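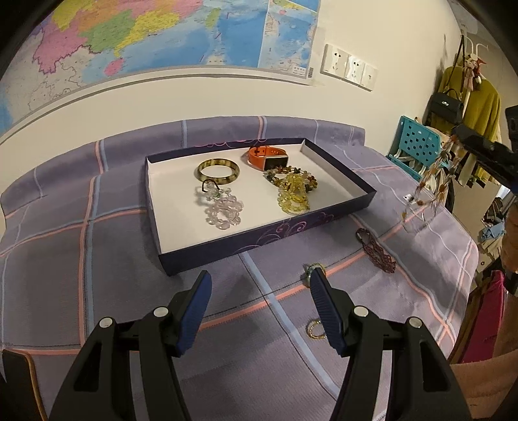 According to one reader, writing in response to the February entry, a household inventory is a document for people with large houses, and a renter with a few drawers of belongings has no need of one. The comment was courteous and deserves a full reply. It also gives me occasion to set down the method I have used in my own apartment in Dronia, as several readers have requested.

My position is that the inventory matters more in a small home than in a large one. A small home tends to keep many kinds of things in the same place. One closet holds coats, tax papers and camping equipment, and a single loss of that closet affects every part of the household. My current list runs to 463 entries. Before I began it, I would have guessed at a much lower figure, and I would have left out nearly everything in the kitchen.

## Scope of the list

The first decision concerns what to include. I adopted the following rules at the start and have kept to them:

- Any item that would cost more than 2 dollars to replace is entered, either singly or as part of a group.
- Items used up within the year, such as soap and flour, are not entered.
- Clothing is entered by type, with one line for each type, except for coats and good shoes.
- Books are entered by shelf. A separate line is given to any book that could not easily be bought again.
- Items held for another person are entered and marked as such.

The last rule was added after a difficult week in which I could not establish whether a sewing machine in the hall closet was mine or my sister's. It was my sister's. She had been too polite to ask for it.

## The matter of small valuables

Jewelry, watches and keepsakes present the greatest difficulty. They are small, they move from room to room, and their value is seldom written on them. The usual advice is to have everything appraised. I do not follow it. The fee quoted to me by Skarkano, a shop on Povamard Street, was 110 dollars for a single sitting, and few of the pieces in my possession would justify the expense.

My practice is to bring all such items together on one afternoon, lay them out on a flat surface, and write one line for each. The line states what the item is, where it came from, and when it was last worn. Where the origin is unknown, the line says so. Guesses should never be written down as facts. In my experience a guess becomes family history within a few years, and it is then very hard to remove. My grandmother's garnet ring was described in writing as a ruby ring for most of my childhood, and two cousins still call it that.

Pieces that are paired or that belong to a set should share a line. Broken pieces should be listed as broken. I also recommend a column for the intended recipient, to be filled in with pencil.

A shallow container with no lid on it is better for this work than a deep one. Deep boxes invite a second layer, and the second layer is forgotten.

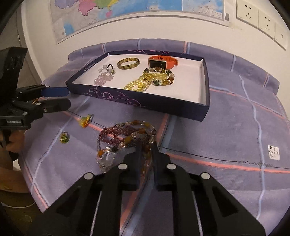 ## Paper or spreadsheet

I have used both. The paper ledger was pleasant to write in and difficult to correct, and by the third year it contained more crossed-out lines than clean ones. The spreadsheet has replaced it. I print one copy each year and keep it at a relative's house in a sealed envelope.

A short trial of an application called Na was not a success. It required a category for every item and offered no way to record that something had been given away — the entry could only be deleted. A record of what has left the house is, to my mind, half the purpose of keeping a list.

## Review and upkeep

The full review takes place once a year, over the course of a weekend. New purchases are added at the end of each month from receipts kept in an envelope on the refrigerator. I allow myself a limit of 400 dollars per year for replacing worn household goods, and the list has made it much easier to keep within that amount. I no longer buy a second can opener on the assumption that the first has been lost.

Readers who wish to begin should choose one room and finish it before starting another. The bathroom is suitable. The garage is not.

## Correction

An earlier entry stated that renters' policies always require receipts for claims. Two readers wrote to say that theirs do not, and the statement has been withdrawn. Please consult the wording of your own policy. The corrected entry was posted on May 30, 2020, and comments there remain open.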